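4. Hanging work on the Kanier rail

This section covers paintings, framed works on paper and stretched canvases hung from a Kanier rail that has already been fixed to the wall as set out in Section 3. It does not cover sculpture, textiles or anything hung from the ceiling. For work shown under Nesetier lamps, read Section 5 as well before the final heights are set.

4.1 Before you start

Check that the rail has been in place overnight if any of the wall plugs were set in filler. Pull down firmly on the rail by hand at each fixing point. If there is any movement, stop and go back to 3.6.

You will need:

Sqalli hooks, two for each work
Hanging cords, in pairs of the same length
Cord cutters (not scissors)
A spirit level
A tape measure and a soft pencil
Clean cotton or nitrile gloves
Felt or foam pads for the back of the frame
A padded table or blanket to lay the work on

Standard cords are supplied 3000 mm long. They can be cut shorter but cannot be joined. If the rail is set higher than the cords allow, order long cords from Skesside under part number 3305 and do not tie two standard cords together.

CAUTION: The greatest load on any one pair of cords is 40 kg. This is the weight of the work with its frame, glazing and backing board. Weigh the work. Do not go by the weight on a loan form, as frames are often changed after the form is filled in.

4.2 Fitting the cords

1. Turn the top end of the cord so that the flat side of the end piece faces the wall.
2. Push the end piece up into the slot of the rail. It can be put in at any point along the rail, not only at the ends.
3. Turn it a quarter turn clockwise until it clicks.
4. Pull down on the cord. The end piece should not tip or drop.
5. Slide the cord along to its place. Lift it slightly as you slide, so that it does not mark the paint inside the slot.
6. Fit the second cord in the same way.

Note: Cords must hang straight down. If the two cords lean in towards each other or spread apart at the bottom, the spacing at the rail does not match the spacing of the hanging plates on the frame. Move the cords. Do not force the frame to fit them.

4.3 Fitting the hooks

1. Loosen the side screw on the hook by two full turns. Do not take it out.
2. Thread the hook on to the cord from the bottom, with the open side of the hook facing upwards and away from the wall.
3. Slide the hook to the height you need and tighten the screw by hand.
4. Fit the second hook and bring it to the same height, using the spirit level across the pair.
5. Tighten both screws with the key supplied, until they stop turning easily.

CAUTION: Over-tightening crushes the core of the cord. A crushed cord shows a flat, shiny band where the screw has been. Cut this part away if it is near the bottom end. If it is higher up, throw the whole cord away.

4.4 Working out the height

Most galleries hang to a centre line, so that the middle of every work is at the same height above the floor whatever its size. Other methods are in use — lining up the top edges, or the bottom edges in a room with a dado — and the rail will suit any of them. The steps below are for a centre line.

1. Measure the full height of the frame and halve it.
2. Measure down from the top of the frame to the point where the hook will bear on the hanging plate.
3. Take the second figure from the first.
4. Add the result to the height of the centre line. This gives the height of the hooks above the floor.
5. Mark that height lightly in pencil behind where the work will hang.

If the floor slopes, take all heights from one fixed point and carry them along the wall with a level. Measuring up from the floor under each work will make the row follow the slope.

For a stack of two or more works on the same cords, start with the top work. Leave a gap of at least 10 mm between frames so that the lower one can be lifted off without touching the one above. The weights in a stack are added together and the limit in 4.1 applies to the total.

4.5 Hanging the work

1. Stick a pad to each lower corner on the back of the frame.
2. With one person at each side, lift the work by the sides of the frame. Do not lift by the top edge, by the stretcher bar or by any wire.
3. Hold the work flat against the cords, a little above the hooks.
4. Lower it until both plates drop into both hooks. Each person should check the hook on their own side by eye before letting go.
5. Place the level on the top of the frame. Correct small errors by moving one hook, with the weight of the work taken off it.
6. Close the safety catch on each hook.
7. Cut off spare cord just below the bottom of the frame, or coil it and tuck it behind. 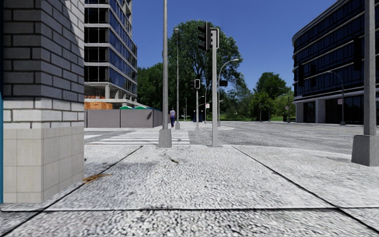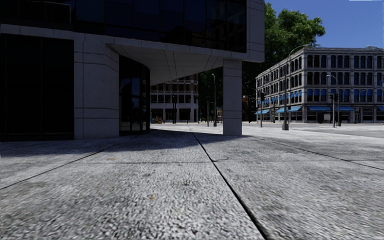

4.6 Checks while the work is on show

New cords stretch slightly under load. Check the level of each work the morning after hanging and again after one week. Later checks can be monthly.

At each check:

1. Look along the wall from one end for frames that stand out of line.
2. See that every safety catch is closed.
3. Look at the cord directly above each hook for broken strands or flat bands.
4. Press lightly on the rail cover. It should not lift.

Note: Unglazed paintings should not be dusted while hanging. Wipe the rail and cords with a dry cloth only. Spray cleaners leave a film that lets the hooks slip.

4.7 Taking work down

Open both safety catches before anyone takes the weight. Lift the work straight up until the plates are clear, then bring it away from the wall. Leave the hooks on the cords until the work has been set down on its pads, then loosen the screws and slide them off. Store cords hanging or in wide coils. A cord that has been folded sharply should not be used again.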